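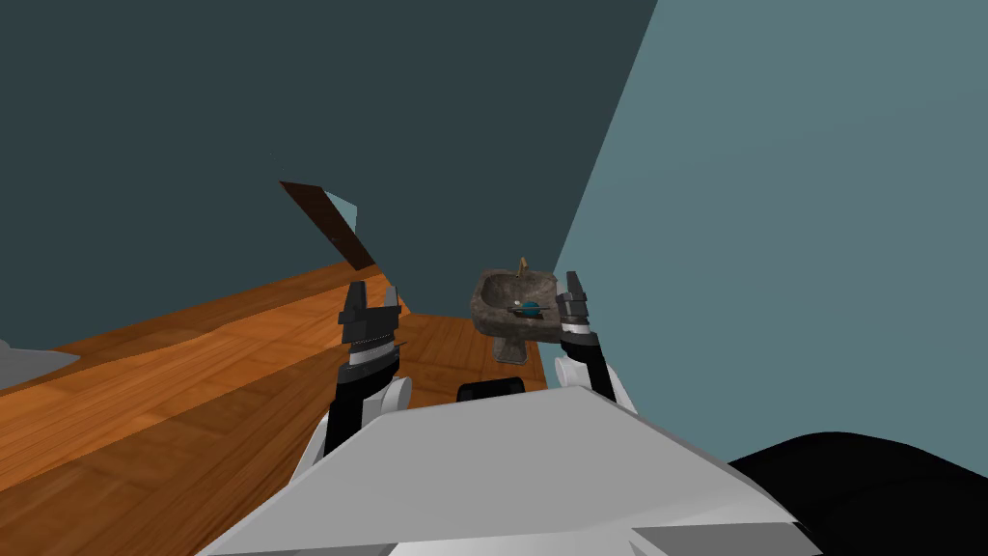 # Painting one dark wall (and keeping the edge crisp)

I love a dark wall. I've done deep teals, a brown that was nearly black, and a plum I still miss, and I think everyone with a plain room and a free weekend should try one at least once! My friend Naomi Waweru held out for years because she was sure it would make her spare room feel like a closet. She went for it in March and now she wants to do the hallway too.

Everything below is for ordinary indoor drywall or plaster that already has paint on it. If you have bare plaster, you need a different first coat, so look that up before you buy anything.

## Picking the wall

Stand in the doorway and see where your eye goes first. That's usually your wall. I like one without a window in it, as a bright window in a dark wall can be hard on the eyes in the afternoon (Ryszard Nowicki disagrees with me on this, and his place looks great, so do what you like).

For the walls next to it, pick something lighter but still in the same family. A blue-gray next to teal is lovely and so much softer than bright white. Warm wood floors do a lot of the work for you too. Orange and brown tones in the boards make a blue or green paint look richer.

## Testing the color

Please don't paint little squares straight on the wall. The old color all around them throws you off, and thick square edges can show through later. Paint a big piece of poster board instead, two coats, and move it around for a few days. Look at it:

- in the morning before you turn any lights on
- at night with only the lamps you really use
- down low, next to the floor
- right in the corner, where it will look darker than you expect

I tested a color called Dhanial this way and it went from green to nearly navy between breakfast and dinner. I bought it on the spot.

## What you need

- A quart of gray-tinted primer
- A gallon of paint, matte or eggshell
- A 2-inch angled brush, the best one you can afford
- A 9-inch roller with a medium nap
- Painter's tape
- A small tube of clear paintable caulk
- Filler, a putty knife, fine sandpaper
- Drop cloth, damp rags, a sturdy step stool

Gray primer is worth it! Going straight over white with a deep color can mean four coats and a lot of muttering.

## Getting the wall ready

1. Turn off the power to any outlets on that wall and take the cover plates off. Put the screws in a cup.
2. Wash the wall with warm water and a drop of dish soap, then wipe with plain water. Let it dry fully.
3. Fill dents and nail holes. Sand them flat when the filler is hard. Dark paint shows every bump, so shine a flashlight along the wall from the side and go back over what you find.
4. Wipe off the dust, then prime. Follow the drying time on the can, even if it feels dry sooner.

## The corner

Okay, my favorite part. The line where the dark wall meets the light one is what people notice, and there's a neat trick for it.

Paint the lighter wall first, and take that color a little way around the corner. Once it's properly dry (I leave it overnight), run tape down the light wall with its edge right in the corner. Press it down hard with the putty knife. Now smear a very thin bead of clear caulk along the edge of the tape, and wipe off the extra with a damp finger. The caulk fills the tiny gaps where paint would creep under.

Brush your dark color over it while the caulk is still wet, and pull the tape slowly back on itself at an angle while the paint is wet too. If you're doing two coats, retape for the second one. It's a bit of a pain and so worth it.

## Rolling

Cut in along the ceiling and baseboard, then roll while that edge is still wet. Work in sections the width of your arms, top to bottom, and finish each one with light strokes all in the same direction. Leave it alone after that! Going back over half-dry paint makes shiny streaks.

Give it around 30 minutes before you judge the color. Wet paint can look alarming. Aníbal Azevedo called me in a panic over his first coat and had calmed down by lunch.

Do the second coat once the can says it's safe, check for thin spots in daylight, and save some leftover paint in a jar with the color name on the lid.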